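Stesovik two-arm bench robot: four weeks with a machine that is supposed to do the small jobs

December 5, 2018

Reviewed by Anitha Nadar

We look after the keys for a block of serviced flats and the workshops underneath it. That means a great deal of sorting, tagging, ringing and re-ringing, and it is the sort of work that always falls to whoever is least busy. When Urnden offered us the Stesovik on a trial hire, I asked for it to be set up on the bench in the key room and given the jobs we would otherwise do ourselves. What follows is how it got on in October and into November. I have no engineering background and have written this for people who run a small workshop, a letting office or a busy household and want to know if it is time to buy one of these things.

The short answer is no, though I was closer to yes than I expected to be.

What you get

The hire package is two arms on a shared stand, a gripper on each, a camera at each wrist, a control box and a laptop with the software already on it. The bench has to be your own. It needs a plain, light-coloured top, and ours had to be cleared and painted white before the fitter would start. Svatopluk Paulík came out from Urnden to do the fitting and was with us for the best part of a day. He was patient, and he left a printed sheet of restart steps that has been more use than the manual.

The manual is poor. It is a translation, and the chapter on teaching new jobs refers to menus that the current software does not have. Chunhua Feng, who runs our workshop, worked out most of the menus by trying them and wrote her own notes. If you hire one, ask for the latest software notes in print before the fitter leaves.

Noise is not a problem. The arms make a low whirr and the control box has a fan you stop hearing by mid-morning. You will want a socket on its own circuit, and you will want to keep coffee off the bench.

Teaching it a job

You show it the work by guiding the arms through it, over and over, with small changes in where things are lying. It keeps the recordings and builds a routine from them. Simple jobs took Chunhua an hour or so to teach. Harder ones took an afternoon, and one of them never came good.

The teaching is tiring. You are stooped over a bench moving things slowly, and if you hurry, the machine learns to hurry in the same clumsy way. Rozália Rusnák took over for the second week and her routines were noticeably smoother than mine. I suspect this is a real cost that does not appear on any price list: the machine will only be as neat as the person who had the patience to teach it.

Sorting and tidying

We began with the easy end. Pick up a key with a tag on it, carry it to the right tray, put it down. With the keys spread well apart it did this all morning with very few mistakes. It is slow. Annag Dunbar sorted the same pile while it was getting started and had time to put the kettle on. But it does not get bored, and it was still going at the same pace when the rest of us had gone to lunch.

Heap the keys up and things change. It picks up two at once, or gets hold of a tag with another tag caught under it, and then carries the lot off to one tray. It did not seem to know it had done so. We dealt with this by spreading the keys out by hand first, which takes nearly as long as sorting them.

It also folded cleaning cloths for us, after a fashion. The first fold was usually straight and the second usually was not. For a workshop that is fine. I would not want my shirts done that way. Wiping down the bench went better than I had feared, apart from a habit of missing the strip nearest the stand.

Rings and tags

Split rings were the job I cared about. Anyone who has fitted keys to rings knows how unpleasant it is on the fingernails, and we do a lot of it. If the Stesovik could do nothing else but this, I would have argued for buying it.

It has to use both arms. One holds the key by its tag and the other takes hold of the ring, and then the two have to move against each other by very small amounts. The grippers are big for this. They are sturdy things, made to pick up tools and tins, and the fingers are narrow only at the very tips. When several rings are linked together, they swing about and turn over each other, and the hand doing the pinching has very little to go on.

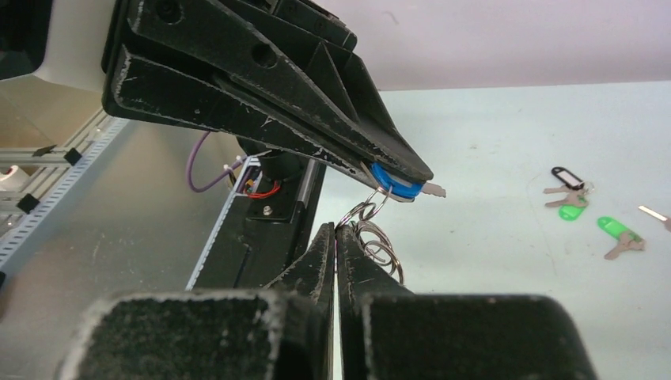
Both grippers at work: one on the blue tag, the other on the rings.

Holding on was never the trouble. Once the upper hand had a tag it kept it, and the plastic tags gave it something flat to grip. Bare metal was worse, and a key lying flat on the bench with no tag would often skate away from the fingers. Passing a bunch from one hand to the other was reliable by the third week, and I did enjoy watching that.

Getting a ring open was another matter. We set up a fair run in the last week with eight bunches, each needing one key moved to a different ring. It finished two without help. On four of them it got the ring between the fingers and then could not work the end of the wire apart, and went on trying until somebody pressed stop. The other two it dropped. Rozália then fitted a small fixed wedge to the bench so that the ring could be pushed on to it, and that helped, but by then we were building a tool for the robot that would have helped a person just as much.

I asked Svatopluk if different fingers would make a difference. He thought they would, and said a thinner set was being tested, but he would not give me a date or a price and I have not counted it in the robot's favour.

Wear and upkeep

Paint and edges mark easily. Black finishes on this sort of equipment show every knock as a pale scuff, and anything that spends its day next to metal keys is going to get plenty of knocks. It makes no difference to how the machine works, but do not expect it to look new for long.

The cables want watching. There is more loose wiring near the hands than I would like on a machine that swings its arms about, and Chunhua tied ours back after the first week. We had one stoppage that was down to a plug working itself free at the control box. Once it was pushed back in, everything carried on as normal.

Wipe the camera lenses every morning. Ours fogged with fine dust from the workshop and the sorting got worse before we noticed why.

Against the alternatives

Before this we had looked at the Kopecký sorter, a single-purpose machine with a hopper and chutes. It is quicker than the Stesovik by a long way if everything you feed it is the same shape. Keys on tags are not, and it jams. It can't do anything with a ring at all.

The Fondus arm is cheaper and takes up less room. It has one hand, so anything that needs holding and working at the same time is out. For picking up and putting down I think it would do as well as the Stesovik, and if that is all you need, it deserves a look first.

Then there is a pair of split ring pliers, which costs less than a lunch. Annag uses them and can move a key across while talking on the phone.

Can it do chores yet?

Some of them, if you set the work out for it. It can fetch, carry, hold and put away, so long as things are spread out, fairly stiff and not too small. It can wipe a flat surface. It can do a rough fold. In a house, that might cover clearing a table of cups or putting toys in a box, provided the table and the box stay where they were when you taught it.

What it can't do is cope with things that tangle, and a surprising amount of daily work is made up of those. Keys on rings, chains, string, the lead on the vacuum cleaner, the bag inside the bin. These are jobs a child of eight can manage while thinking about something else. Two strong hands and a good view of them were still not enough on our bench.

I would also say that it needs a minder. We never left it on its own with the door shut, and the maker's paperwork says you should not. A machine that frees up a person only if that person stays in the room has not freed up very much.

Who should hire one

A workshop with steady, repeated sorting of parts and somebody on the staff who likes fiddling with settings would get some good out of it. A training college might as well. For an office like ours, or for a home, I would wait.

Ours went back at the end of November. We have asked Urnden to ring us when the thinner fingers are out, and Chunhua has kept her notes.

Good points: steady grip, quiet, passes things from hand to hand well, decent support from the fitter.

Bad points: slow, weak manual, loose cabling, struggles with rings and anything in a heap.

Score: two out of five for our work. Sorting alone would have earned it another point.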